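Micropipette reads low after hanging on the stand, and tip cone looks dark at the end

Bench and Equipment Help > Liquid handling > Pipettes
Posted December 2022

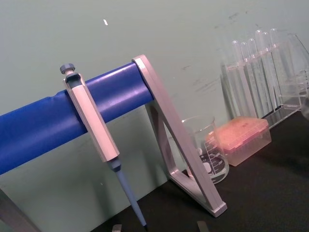

Single-channel pipette on the blue-bar stand, with the beaker and tip box behind.

Stulevix_bench

I look after a small teaching lab with one single-channel pipette per bench. The one on my bench hangs from a stand with a blue crossbar and gray legs. It is a variable volume model, 100 to 1,000 microliters, bought used from a reseller called Prandov with no paperwork.

Before the new term I ran a gravimetric check with distilled water. Set to 1,000 it gave a mean of 976 mg over ten weighings, which is well outside what I am willing to accept. Set to 400 it was also low, by a similar percentage. The spread between repeats was small at both settings. Water, tips and balance had been in the same room overnight. I did not correct for temperature or evaporation.

Things I have already done: changed to a new box of tips, wiped the cone with 70% ethanol, and checked that the plunger returns fully. It does not stick.

Two things I would like to know. First, is this likely to be a seal problem or a calibration problem? Second, the covering on the crossbar has a crease toward one end, and the hook does not always sit the same way there. Can a pipette go out of adjustment from hanging slightly off vertical for months? The lower end of the cone also looks darker than the rest of it and I do not know if that matters.

Budget is limited. I would prefer not to send it out if the fault is something I can fix with a screwdriver and a tube of grease.

olgate_labtech

Leak test first. It takes a minute and separates the two cases.

Fit a tip, set the maximum volume, pre-wet the tip three times, aspirate, then hold the pipette vertical with the tip clear of the liquid for 20 seconds. Do not touch the tip or warm the body with your hand while you wait. If a drop forms at the orifice, air is getting in. Repeat with a second tip. If the drop appears with one tip only, discard that tip. If it appears with every tip, look at the cone and then the piston seal.

For the cone, remove it and inspect the end under a magnifier. Look for scratches running lengthwise, a chip in the rim, or a film of residue. A dark end can be dried residue, a filter or a separate part, depending on the model, and I would not guess from a photo. If it wipes off with a lint-free swab and ethanol, it was residue. If the cone is scratched, replace it. Do not sand it.

For the seal, unscrew the lower assembly, slide out the piston, and keep the spring and rings in the order they come off. Clean off the old grease. Apply a very thin film of the grease specified for the model, and only to the piston. Too much grease will make the action sluggish and can migrate into the cone. Replace the O-ring if it is flattened or cracked. Reassemble, work the plunger through 11 full strokes, and repeat the leak test.

Only adjust the calibration after the leak test passes. If you adjust around a leak you will have to do it all again when the seal is replaced.

On the temperature correction: you need it, but it will not rescue your figure. At normal room temperature the correction for water is a few tenths of a percent. You are missing more than two.

Hanging slightly off vertical does nothing to the calibration of an air displacement pipette that is stored empty. What does harm is laying it flat with liquid in the tip, since the liquid runs back into the barrel. The crease is only a concern if the hook can slide off. Move the pipette to a smooth part of the bar.

khoury76

had the same thing with one of ours. it was the tips. "universal" tips don't fit every cone, even a new box can be bad. try a different make before you take anything apart

also check nobody has been setting it past the top of the range, that wrecks them

Stulevix_bench

Results, for anyone who finds this page later.

Leak test at 1,000: a drop formed within the 20 seconds with every tip from the box I was using. I borrowed tips of a second make and got the same drop, slightly slower to form. So the tips were a small part of it at most.

The dark area on the cone did not change after wiping with ethanol. I have left it alone. There are no scratches that I can find under a 10x loupe.

The O-ring was flattened on one side. I fitted a replacement from a generic service kit, cleaned and greased the piston, and worked the plunger as described. No drop on three repeats. The mean at 1,000 is now 994 mg before correction. I have not yet repeated the check at 400 and will do so before making any adjustment.

I moved the hook away from the crease.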